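The Gripper Bake-Off

I had 17 days to pick a gripper, and I spent the first two of them arguing with a box.

The box was from Zuvico. It said "tool-free opening" on the side, and I want you to know that I own tools, I like tools, and I would have loved to use one on it. When I finally got in, there was a pair of hand-held grippers, a bag of metal fingers, a coil of black cable long enough to tie up a cow, and a card that said WELCOME TO YOUR NEW HANDS. I put the card on the fridge at the lab. Somebody took it down by lunch.

The other pair came from Urnetti, in a plain carton with no card at all. Lovely trigger, though. You squeeze it and the fingers close like they've been thinking about closing all morning. The Zuvico trigger has a little dead spot at the start, maybe a pea's worth of nothing, and then it grabs. My boss said that wouldn't matter. My boss had not picked up a shoe with it.

Shoes were the test, you see. We'd done cups, we'd done towels, and the customer, a chain of bowling alleys called Celasau (yes, really, bowling alleys), wanted shoes put away in pairs. So it was shoes, and it was me, standing at a table with a gripper in each hand, putting sneakers on a rack and taking them off again so the arms could learn it from me later. The plan called for 380 runs with each pair. I did the math on my first coffee break and then wished I'd just drunk the coffee.

By run 90 I had opinions about everything. I had opinions about laces! I could tell you which sneaker tipped over if you let go too early and which one sort of sighed and settled. I started talking to them. "In you go," I'd say, and my left hand would do its part and my right hand would be a half second behind, on account of the pea's worth of nothing, and the shoe would land crooked like a parked car at a beach.

At night I dreamed in grippers. I reached for the salt at dinner with two stiff fingers and my wife moved it closer without a word, bless her.

Then the cable thing happened. I was on the last stretch with the Zuvicos, feeling pretty smooth, when I leaned over for a shoe and the right cable caught on my belt loop. I stepped back, the cable didn't, and my arm went up like I was hailing a cab. The shoe went up too. It came down behind a cabinet, and I stood there with an empty gripper in the air, and the recording light just kept on blinking at me. Run 1,497, if you count all the practice ones, and the log did count them.

I watched that run back later, expecting to delete it. But I'd done something funny. I'd gone around the cabinet, fished the shoe out (with the gripper, stubborn as a mule), walked back, and set it down next to its partner as gently as you please. No crooked landing. I'd slowed down, that was all. I'd squeezed through the dead spot without noticing it was there.

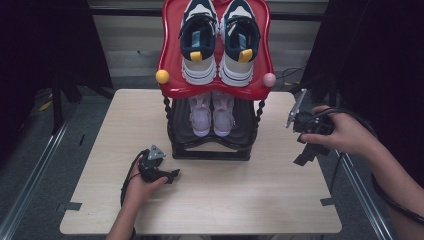
So I went back and ran the Urnettis one more time, slow, and then the Zuvicos, slow, and I couldn't tell you which I liked better. That was a problem, what with my report being due in the morning and the whole point of it being which I liked better.

I sat on an upturned crate in the lab and wrote it anyway. I said the Urnetti was quicker to learn and the Zuvico was kinder once you'd learned it. I said somebody should shorten the cables. I asked for a stool. Under "recommendation" I typed one name, erased it, typed the other, and went to find a snack.

When I came back the box from Zuvico was on my chair, and somebody had stuck the card to it. WELCOME TO YOUR NEW HANDS. I picked it up with two stiff fingers and put it back on the fridge.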